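Every spring the magazines tell me to sort my belongings by category, and every spring I wonder who these people are whose belongings have categories. Mine have neighbours. A toy trowel, green blade, yellow handle, has been living beside a jewellery box since June, and the two seem to get on.
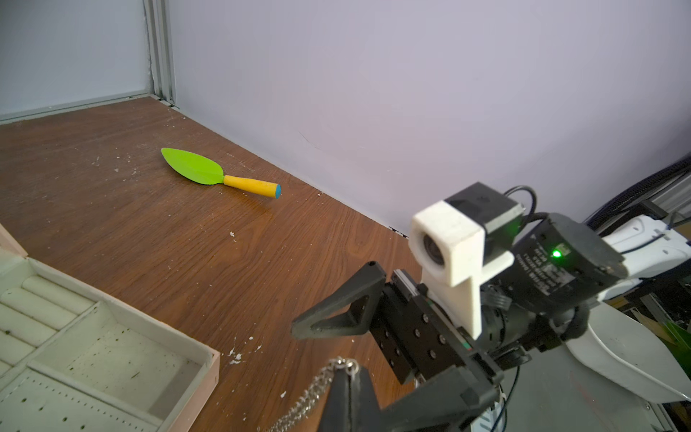

My friend Wilma Verbeke owns a label maker and a set of 8 drawer dividers from Restness, and she can lay her hands on a spare fuse in the dark. I admire this the way I admire people who swim in the sea in winter. Her view is that a trowel belongs with garden things. But it has never met a garden, and a jewellery box with little rolls for rings strikes me as no worse an address than a bucket in the shed.
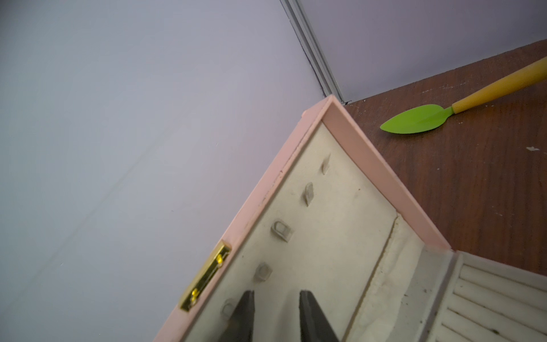

Page last updated: June, 9.40 pm

I did try the Umell method, which asks you to handle each object and decide its purpose. I got through three objects — one was the pen I was using to take notes. After that I wiped half the table, left the crumbs on the other half for morning, and put the kettle on.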